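From: Xuân Đỗ
To: sim-tools list
Subject: Re: Skulton cell package, worth the license?

Giang Thân wrote:
> We are looking at the Skulton package from Balia for our
> second-year lab course. The seat price looks fair to me, but
> the trial hides most of the asset library. Has anyone used
> the full version for pick and place? I mainly want to know
> if the wrist view is good enough to teach with, and how
> long the setup takes.

Hello Giang, hello all,

I have been working with the full version since July, on a 20-seat license, so I can answer part of this. Our setup is the standard table with one arm and the fruit set. Installation took me one afternoon, and most of it was spent on the license server, which wants port 1433 and does not say so in the manual. Ánh Lã found the answer in an old support note. After that it ran without trouble.
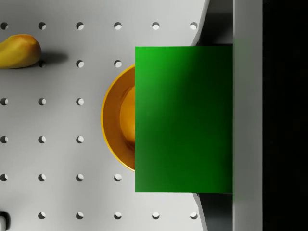 Both from our current cell. 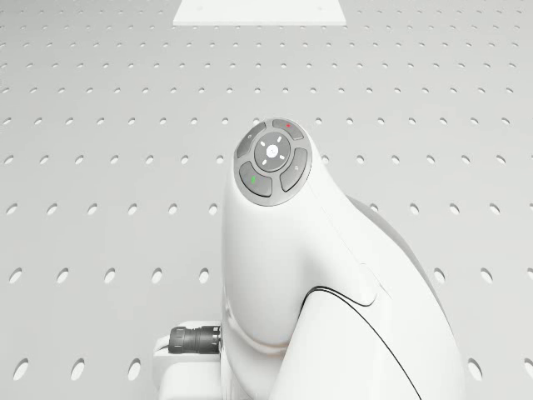
For teaching, the wrist view is the part I would look at first in your place. We ran 300 grasps with it, and the students soon learned that the default mounting gives away a lot of the picture. In the close view the green finger pad covers the right half of the bowl and of the orange fruit inside it, so a student who plans only from this camera is guessing at the far rim. You can move the camera in the settings file, but the change is lost when you update the package. I reported this to Balia and received a polite reply with no date in it. The overview camera has no such problem, and the arm model is detailed down to the buttons on the wrist.

Two smaller points. The contact model is fine for hard objects and poor for soft ones. And the asset library has 140 items in our version, but many are the same item in another color, so please do not buy it for the number.

I did not try the Ument export. Diễm Đỗ did, for her course, and she may want to write something herself.

If you want my settings file, send me a mail off the list. Please tell me which version you have, the older ones read it differently.

Best regards,
Xuân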